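Comparing two grippers on one bench: what I'd tell myself last September
Speaker notes, Stamside meetup, May 15, 2025
Candela Ortuño, bench testing, Borkerley

Opening (keep this short, they've just had lunch)

Hello. I test grippers. I have been asked to talk about how we pick one, and the organizers were hoping for a winner. I do have an opinion and I'll get to it, but most of this talk is about the weeks before the opinion, when we had a spreadsheet with 53 rows and still could not tell you which gripper to buy.

Ask the room: who has bought a gripper off the datasheet? Wait for hands. Who still has it? Wait for fewer hands.

Why we did this

We had two candidates. One is the Asex, a plain parallel gripper. The other is the Jatoi, also a parallel gripper, with more going on in the linkage and a price that reflects it. Both datasheets list stroke, force and closing speed. Both list a repeatability number so small that it stopped mattering to anyone whose objects are made of foam.

The boss wanted a one-page answer by the end of the month. The boss got a four-page answer in the middle of the next one. (Pause. If no one laughs, move on quickly.)

The task

We used foam alphabet letters and plates. Pick up a letter, put it on a plate, go again. I know how it sounds. I've explained it at two family dinners and it went badly both times.

Reasons I still like it:

Foam squashes, so a gripper that closes too hard will do it in front of you.

Letters are thin. If the fingertips come down a little high they close on nothing, and if they come down a little low they meet the table.

Every letter is a different grasp. An H has a nice bar in the middle. A W has plenty of edges and most of them are traps. A G is mostly an argument.

Replacement cost is a trip to the toy aisle. We once did a similar comparison with machined parts and I spent more time filling in forms than testing.

The plates have rims, and rims matter more than I expected. Getting a letter onto a plate means clearing the rim on the way in and clearing it again on the way out with open fingers, which take up more room than closed ones. One of our earlier finger designs was excellent at picking up letters and equally excellent at picking up the plate.

The bench (leave these up while talking, don't click through fast)

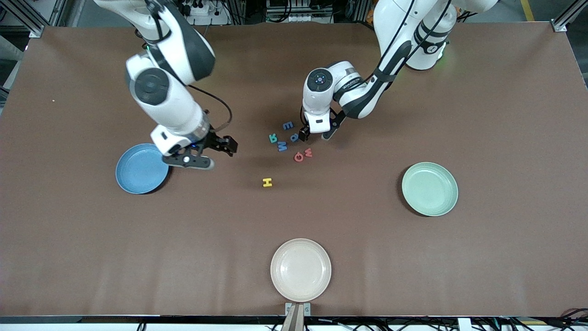
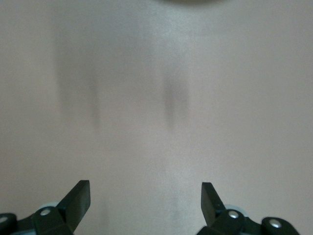
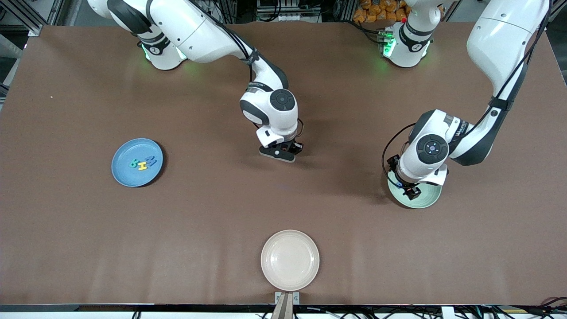
What we held still

If you take one slide home, take this one. When you compare two grippers you are also comparing two mounting plates, two cables, two sets of default settings and two moods of the person running the trial. We tried to pin down as much as we could.

Same letters for both. We swapped the set when it got chewed up, and we swapped it for both grippers at once.

Same arms, same joint speeds. The vendor defaults were different and one of them was clearly chosen by someone who wanted to look good in a video.

Same plates, in places marked out on paper before each block. The first week we eyeballed it. The first week is not in the results.

Same operator for a full block of 200 picks, then switch. I was the operator for more of these than I'd like. Around the middle of a block you start having views about the letter R.

Cable routing. Put this one in capitals on the slide. A cable loop that's too short tugs on the wrist at full reach, and what you see in the data is a gripper that's worse on one side of the table. We wrote two paragraphs about the Jatoi being weak on the far plate. Then we gave it more slack and deleted two paragraphs.

The wrist camera

We went back and forth on this. The fixed camera gives you the whole table and both arms, and it's what you want when you're asking "what on earth happened at pick 7." The wrist camera gives you the fingertips, and between the fingertips is where grasps go wrong.

Things I'd check before trusting a wrist view:

Can you see both fingertips when they're wide open? Ours fits them in along the bottom, which leaves most of the view for the thing you're reaching toward. The first bracket we printed showed one fingertip and a great deal of wrist.

What does a bare surface look like to it? Do this early. The gripper throws soft shadows on the work surface, and if your detector has only ever seen busy tables, it may decide a shadow is a letter. Ours had strong feelings about shadows for a while. Save some views with nothing to grasp and put them in your test set.

Is the color the same as in your fixed camera? Don't assume. Our table comes out a good solid brown from the fixed camera, and the wrist shows a pale pinkish gray surface. If you sort by color, pick a camera and stay loyal.

Results, the version that fits in a talk

Both grippers can pick up foam letters. I'd have been in trouble otherwise.

The Asex was more forgiving on approach. Come in slightly crooked and it would usually nudge the letter straight as it closed. The Jatoi closed more gently and left fewer marks in the foam, and it was fussier about the angle.

On release they swapped places. The Jatoi let go cleanly. The Asex would sometimes hang on to a thin stroke and carry the letter up over the rim again, very proud of itself. A small open-and-wiggle move fixed nearly all of that, and added time to every cycle.

Changing fingertips: the Asex takes a minute. The Jatoi takes longer and has small screws. I own a magnetic tray now.

Two arms on one table: the wider housing loses. When both arms want the same pile of letters, you find out how much of your gripper is gripper and how much is box. Test with both arms even if you only plan to buy for one. (If asked: yes, they touched. No, I'm not showing that clip.)

What I'd do differently

Write down the failure types before the first trial. We invented them as we went and ended up with "slip," "slid," and "slipped out," entered by three people who each meant something different.

Log the fingertip wear. Ours got shinier as the weeks went on and I can't tell you how much that cost us.

Run the cheap gripper last as well as first. We were better at the task by the end, and whoever goes second gets the benefit.

So which one

For mixed, soft, badly placed objects and a tired operator, I'd take the Asex and live with the wiggle. If surface marks matter to your customer, pay for the Jatoi and budget time for tuning the approach. We kept both. Procurement has asked about that and I have sent them the four pages.

Questions I expect

Suction? Different talk. Foam and suction have a complicated relationship.

Force sensing in the fingers? Not in this round. I'd like to, and I've said so in writing.

Can we have the letters? No. You can have the trial sheet, it's on the Stamside page with the slides.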